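Pedido de assistência: mesa branca com folga e fita a descolar
Aberto por: Stela Anghel
Estado: em acompanhamento
16 de dezembro

Olá outra vez! Sou eu, a da mesa. Montei-a aqui na sala da Stovport com a ajuda do Ionuț e ficou quase boa, só que o tampo abana quando a gente se apoia nele e a fita que segura a borda à superfície do lado não há meio de colar em condições. Já li a página de ajuda da Alteck de ponta a ponta e não encontrei nada parecido.

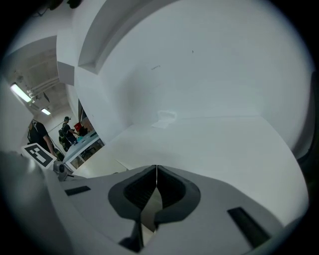
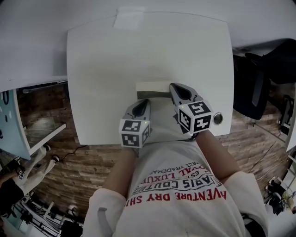
O que me anda a moer é a junção entre o tampo e a superfície branca maior que fica para lá dele. Pus um pedaço de fita branca por cima da borda, lá ao fundo, e é esse mesmo que se vê na segunda fotografia. Aguenta um dia, às vezes dois, e depois levanta de um lado (o do corredor, sempre o mesmo!). O passa-fios redondo de metal, à direita, esse não mexe nem um bocadinho, por isso acho que o tampo em si está são e que o mal vem de baixo.

O que já experimentei:

Apertei os parafusos das pernas, todos. Melhorou durante uma tarde.

Limpei a borda com álcool e deixei secar 20 minutos antes de pôr fita nova. Ficou melhor, mas ao fim da semana estava na mesma.

Meti cartão dobrado debaixo da perna do fundo. Deixou de abanar – e passou a ficar torta, uma caneta rola sozinha até ao chão.

A Eleni diz que é o chão que não está direito. Pode ser, mas a mesa antiga esteve ali mais de 8 meses e nunca se queixou.

Resposta de Yao-tsung Tu, apoio: pediu-me que medisse a folga na perna do fundo. Deu 4 mm, medidos com a régua da Mairéad. Vai mandar-me pés reguláveis e uma chapinha de união para aparafusar por baixo.

Fico à espera da encomenda. Só uma dúvida, Yao-tsung: os parafusos da chapinha não furam o tampo até cima, pois não? E convém tirar a fita antes ou posso deixá-la ficar?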